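About Etorham Tube & Clamp 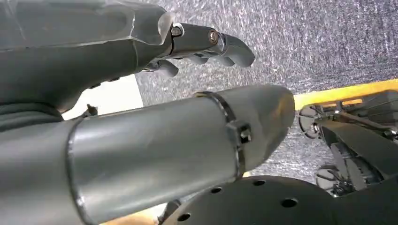 Etorham supplies metal tube, end pieces and band clamps to small shops, farms and repair garages. We cut tube to length, join sections, fit clamps and ship the finished assemblies ready to mount. We also sell all of the parts separately for people who would like to do the work themselves.

The business started as the back half of a muffler shop on Plunham Road. Customers kept coming in for a short piece of tube and a clamp and leaving with nothing else, so the owners put up a second counter. In time the second counter was busier than the first. We moved into our own building next door and stopped doing car repairs altogether, though people still pull in and ask.

What we make

Most of our orders are for straight assemblies: two or more sections of round tube joined end to end, with a tapered end if the job calls for one. Customers use them for exhaust runs, dust collection, grain handling and a fair number of things we never hear about. If you send a sketch with the lengths marked, we can usually work from that. Pencil is fine. Please write down whether your measurements are inside or outside diameter, as this is the most common cause of a wrong part.

Our longest stock length is 20 feet. Anything longer is made in sections and joined on site by the customer or an installer.

Clamps

We stock 4 types of band clamp, all tightened with a nut and bolt. The bands come in plain and stainless steel. A band clamp should sit square on the tube with the bolt where you can get a wrench on it later. We set them that way before shipping unless your drawing shows something else. Do not overtighten a band on thin wall tube. It will dent the tube and the joint will leak no matter how hard you turn the nut after that.

Replacement bands, nuts and bolts are kept on the shelf and can go out the same day if you call before noon.

The Buduvard line

Buduvard is our own line of brushed tube for places where the work will be on view, such as restaurant kitchens and showrooms. It costs more than the standard finish and takes longer, and fingerprints show on it until it is wiped down. The Garrido line is the same tube without the brushing. If the assembly is going behind a wall or up in a barn, buy Garrido.

Ordering

There is no minimum order at the counter. For shipped orders the minimum is $200. We carry some 500 part numbers, and the printed catalog lists all of them with prices. The catalog is reprinted each December. Prices on this page and in the catalog do not include freight.

Returns are accepted on stock parts that have not been cut or drilled. Custom lengths cannot be returned, but if we cut it wrong we will cut it again at no charge.

The counter is open Monday through Friday. Parking and the loading door are on the Plunham Road side. Pull up to the door for anything over eight feet and ring the bell.

Page last updated January 16, 2025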